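# The Plaza Will Fix It

Every city that has lost faith in its downtown eventually gets shown the same drawing. There is a big open floor of pavement, a sky with one friendly cloud in it, and a crowd of people who have nowhere to be. A woman holds a balloon. A man reads on a bench with no back. Somebody is always flying a kite, although I have lived in four cities and have yet to see a kite flown within a mile of a parking garage.

I went to look at the latest of these drawings in the lobby of the Fotberg Building, where the developer Amolell has set up a public display for what it calls Kiren Commons. The plan would clear two blocks of low storefronts on Sleiman Street and replace them with a civic square. The display says the square will "reconnect the district with itself." I read that line several times and asked the young man at the desk what it meant. He said it was about flow.

I should admit my bias. I like squares. I have eaten lunch in a lot of them and once missed a train because of one. What I don't believe is that you can order one from a catalog, pour it in a summer, and have a public life by the fall. The good ones I know have something pressing on their edges: a bus stop, a courthouse, a bakery with a line, a school that lets out at three. People cross them on the way to something else, and a few of them stop. Take away the something else and you have a very expensive floor.

Amolell disagrees, or its consultants do. Their report runs to 328 pages, and I read it over two evenings with a pencil. The number everyone quotes comes from page nine, where the square is forecast to draw 1327 visitors on an average day. You'd think a figure that exact would come from somebody standing on a corner. It comes from a model, and the model takes its inputs from other squares, all of them successful. No failed square was studied. When I asked why, a spokeswoman wrote back that the team had focused on "relevant comparables."

That is like learning to cook by reading only the thank-you notes.
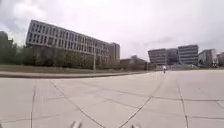 The other thing the report doesn't dwell on is weather. The forecast has one average day, and it is a mild one. Our city gets a wind off the river from November into April that will take the lid off your coffee, and in July the sun on open paving is enough to send sensible people to the other side of the street. The word "shade" turns up five times in the document, and in two of those places it is describing a paint color. Trees are promised for a later phase. I have been writing about construction long enough to know where later phases go.

Nafula Muli has a repair shop on Sleiman Street, the kind that does zippers, watch batteries, lamp cords and, on a slow day, your shoes. Her lease is up in March. She keeps the developer's flyer taped inside the front window, and she has circled the part that says existing merchants will be "invited to participate in the activation program."

"I called to ask what activation is," she told me. "They said a kiosk, on weekends. I said, I have a machine in here that weighs 600 pounds. They said maybe I could do demonstrations."

She isn't sentimental about the block, by the way, and I was a little disappointed by that. The roof leaks. The landlord is slow. She said that if somebody offered her a decent shop at a rent she could pay, she would carry the lamp cords over herself and leave the old place to the pigeons. Her complaint is narrower than mine. She wants to know who is going to come to the square on a Wednesday morning in the rain, and what they will be able to do there that they can't do now.

I put her question to Amolell's spokeswoman, more or less word for word. The answer mentioned food trucks, yoga and "programmed moments."

Programming is the word to watch. It means that the space won't work unless somebody is paid to make things happen in it, week after week, for as long as it exists. There is nothing shameful in that. Libraries run on the same principle. But a library has a budget line and a staff, and Kiren Commons has a launch fund that covers the opening season. After that, the report says, costs will be met through sponsorship and "organic use." I underlined organic use and drew a small question mark, then a bigger one.

The defenders of the plan have a fair point to make, and I'll make it for them, having heard it at two public meetings. Sleiman Street is tired. Several of the storefronts have been empty for years, and the ones that are open don't bring anybody downtown after six. Doing nothing is a choice too, they say, and the city has been choosing it for a long time. One man stood up at the second meeting and said he was sick of being told to love a row of vacant windows just because they were old. He got real applause, and I think he deserved it.

But a tired street can be treated for what ails it. You could fix the roofs. You could run the late bus past the door, put a clinic or a branch of the community college in the corner building, and offer short, cheap leases to anyone willing to keep the lights on in the evening. You could widen the sidewalk by a few feet and plant the trees first – before the ribbon, before the logo. You could even have a square, a small one, about the size of the lot where the dry cleaner burned down, and see whether anyone sits in it. If they do, make it bigger.

None of this looks good on an easel. A repaired roof doesn't photograph, and there is no drawing in the world that can make a bus timetable look like a vision. I suspect that explains more about what gets built than any of us who cover this beat like to say. The people who approve these projects are mostly decent and mostly overworked, and they are shown a picture on a Tuesday night with the heat turned up too high. The picture has a balloon in it. They vote for the balloon.

Before I left the Fotberg lobby I asked whether there was a rendering of the square in winter. The young man at the desk looked through his folder, quite willingly, and found one. It was the same view with snow added along the bottom and scarves on the people. The man on the bench with no back was still reading. He had been given a hat.

The comment period is open until the end of the month. Forms are at the desk, and the pen is on a chain, so bring your own if you have a lot to say. Muli has already sent hers in. She asked for a bathroom, a roof over part of it, and somewhere to lock a bike.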